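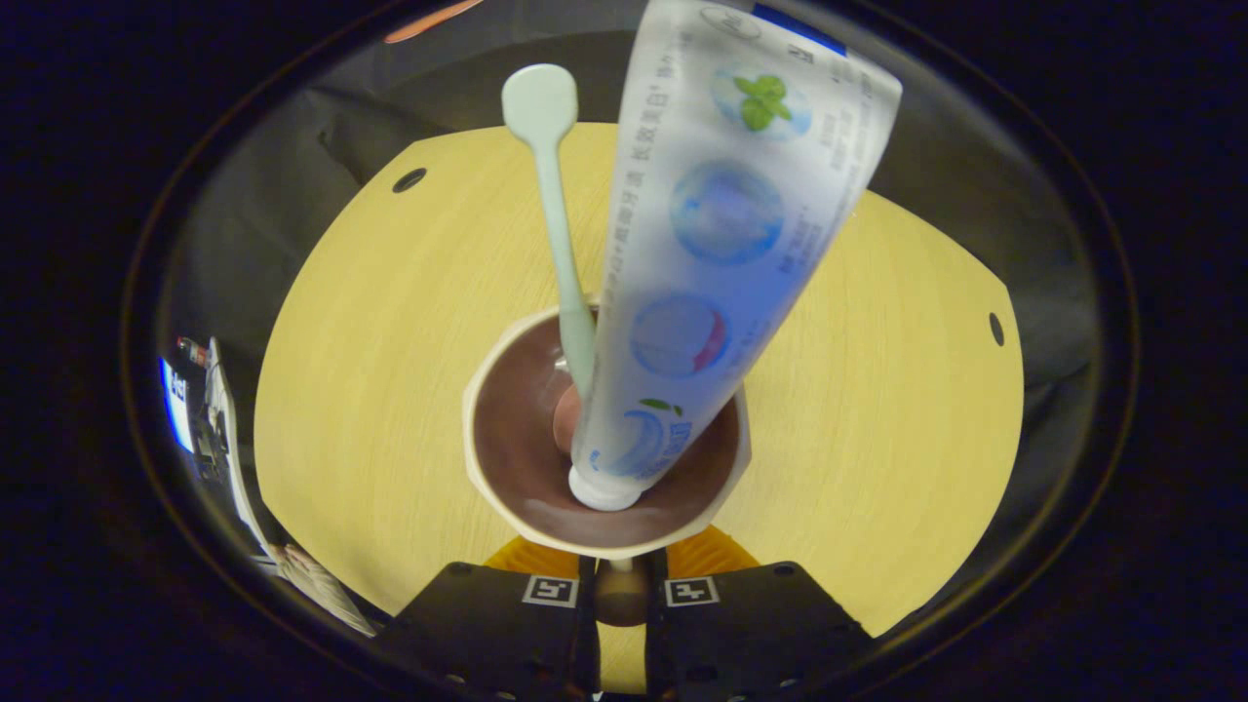
The Standing Tube

Storing toothpaste cap-down is a matter of viscosity. Paste moves slowly under its own weight, and a tube kept upright on its cap holds its contents near the nozzle. Laid flat, the same tube develops air pockets after a few weeks of squeezing from the middle.

Hwa-young Moon, who tests bathroom storage for the Pasau workshop, spent September comparing 23 cups. The weak point was the base. A narrow cup tips when the tube is full; a wide one lets the brush slide until its handle lies nearly flat against the rim.

Glazed interiors rinse clean faster than bare clay. Dark glazes hide mineral film, so they need a fixed cleaning schedule. Moon washes hers every second morning with warm water and a bottle brush.

The Grurkard cup, faceted outside and smooth inside, held a tube and one brush without tipping. The Atallah was heavier and chipped at the lip. Wuria sells a drilled insert that keeps the two apart, but the holes are too small for thick handles.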